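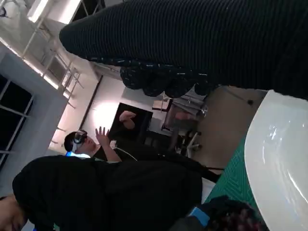
Chapter 4
Sharing a Room

When I started out I thought a workroom was a container. You put the people in, you put the tables in, you shut the door and everyone got on with it. Then I spent a winter in a room on the second floor of the old Zakgate building, trying to write at one end while other people did completely different things at the other, and I've never been able to look at a floor plan in the same way since.

This chapter is about rooms that have to do more than one job at once. You will have been in plenty of them. The dining table that's also the homework table, the staff room with the photocopier in it, the village hall on a busy evening (badminton one side of the curtain, choir on the other, and the choir always loses). In Chapter 3 we looked at rooms with a single purpose and how to measure whether they serve it. Now we're going to make life harder for ourselves!

Let me start with a small thing. In a shared room, people give their attention to very different distances. Somebody wearing a virtual reality headset, with one hand up and the fingers spread, is busy with something that none of the rest of us can see. The person nearest to them may be looking at a job in their lap. A third has half an eye on the screen on the wall. All of them are within a few steps of each other, and each needs something different from the same bit of floor.

I find it useful to talk about three kinds of reach, and I'll use these words for the rest of the book.

Hand reach is what you can touch without moving your feet. If you're sitting at a desk it's the mug, the pen, the drawer that sticks.

Swing reach is what you can hit by accident. It's nearly always bigger than people guess, and for anybody whose eyes are covered it is a good deal bigger again. A raised arm, a turn on the heel, a chair pushed back on its wheels: that's all swing reach.

Sight reach is what you can keep an eye on. For most of us it's the whole room. Put a headset on and it drops to nothing, as far as the furniture goes, and then somebody else's sight reach has to do the work for two.

Most of the trouble in a mixed room comes from one person's swing reach landing on top of another person's hand reach. My friend Obed Dogbe, who fitted out workrooms for years before he taught anyone about them, used to walk students round with a ball of wool and make them lay it out on the floor. One loop for hand, one for swing. Where the loops crossed, you had to move something. It took ages and we all got tangled up, and I still do it, though I've switched to masking tape.

Cables deserve a paragraph to themselves. A thin white one is the worst sort in a bright room, as it vanishes against a pale wall and you only find it with your ankle or your elbow. When you draw a room, draw the cables too, at the height they really hang. A cable at chest height doesn't appear on an ordinary plan at all, and yet people will walk around it all day long as if it were a wall.

Then there's the light. Big windows are lovely until about teatime in winter, when the panes go black and the room turns in on itself. The walls look brighter, the screens look brighter, and anyone in dark clothes gets harder to pick out in the corners. I'd ask you to look at every room in your survey twice, once by day and once after dark. In June that means staying late, I'm afraid. Take a sandwich.

And chairs. An office chair with splayed feet takes up far more floor than its seat suggests, and it's rarely where the plan says it is. In the survey we did for the Akpalu rooms we marked the chairs in the morning and again before locking up, and out of 163 chairs only 32 were in the spot they'd started in. I had drawn beautiful plans of that place. They were wrong by lunchtime.

What you'll need for the exercises

A tape measure, masking tape in two colours, squared paper and a room you don't own. It helps to pick one where you know the people well enough to be a nuisance. If you're working in a pair, let one of you measure and the other write, and swap halfway.

We'll begin with the floor in section 4.1, marking out hand and swing reach for each person who uses the room regularly. Section 4.2 goes up the walls, to screens, shelves and sockets. In 4.3 we'll come back to the Akpalu plans and I'll show you the version I should have drawn the first time, chairs and all.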